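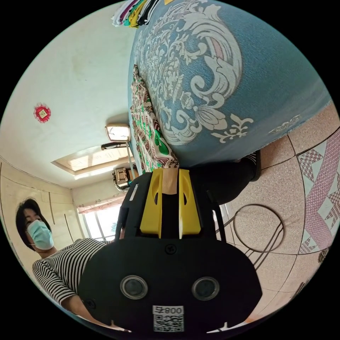
How many times do you need to show a robot the same chore before the recordings are worth keeping?

For folding a T-shirt, I aim for 60 good runs before I send anything off, and I do them in short batches with a proper break between. Fewer runs done with care will beat a great heap of rushed ones, so start small and see how your hands hold up.

Bedroom jobs are my favourite to teach, I have to say! A bed makes a terrific work surface (big, soft, right height if you kneel or pull up a stool) and there's always a pile of clothes to hand. These tips come from a winter of doing it with a hand-held gripper, plus a few borrowed from the Brallilach home recording group.

Before you start

Pull the bedspread tight. Wrinkles catch the fingertips and you end up dragging the whole cover along with the sock.

Busy patterns are fine. I used to swap my floral cover for a plain grey sheet every single time, and then stopped bothering. Real bedrooms have flowers and swirls and stripes in them, and the robot may as well see some. Do keep a shirt off a cover of exactly the same colour though, or you'll have trouble finding the hem yourself when you check the footage.

Open the curtains, then leave them alone until the batch is finished. I like mid-morning. By four in the afternoon my room has one bright stripe across the pillow and everything else is murk.

Cables go on the far side from your feet. Loop them loosely, never tight around the handle.

Holding the gripper

Elbow in, wrist loose. If your shoulder is creeping up to your ear, put the thing down and shake your arm out.

Move slower than you'd fold by hand, but don't freeze. Long pauses while you think about the sleeve are a nuisance to trim. Practise the fold twice with the recording off, so you've done your thinking already.

Close the fingers on a good pinch of cloth, a centimetre or two in from the edge. Thin cotton slides straight out if you only nip the very hem.

And keep your other hand out of it! This is the hardest habit to break. Mine used to sneak in to smooth a collar, and I binned a whole morning's work over it.

Mistakes

A dropped sleeve that you pick up again is worth keeping. Those recoveries are gold. A run where you sneezed and flung the shirt on the floor can go.

Mix up the start. Shirt face down, shirt half inside out, shirt in a lump at the foot of the bed. My first set all began with the collar pointing at the wardrobe, and I wish I'd varied it from day one.

Looking after your gear

Wipe the lenses with a dry microfibre cloth before every batch. Lint is a menace around laundry.

Check the padding at the fingertips once it starts to feel slick, and replace it in the same spot.

Label your files by garment and start position, such as tee-facedown or towel-lump. You'll thank yourself in February when you go looking for the towels.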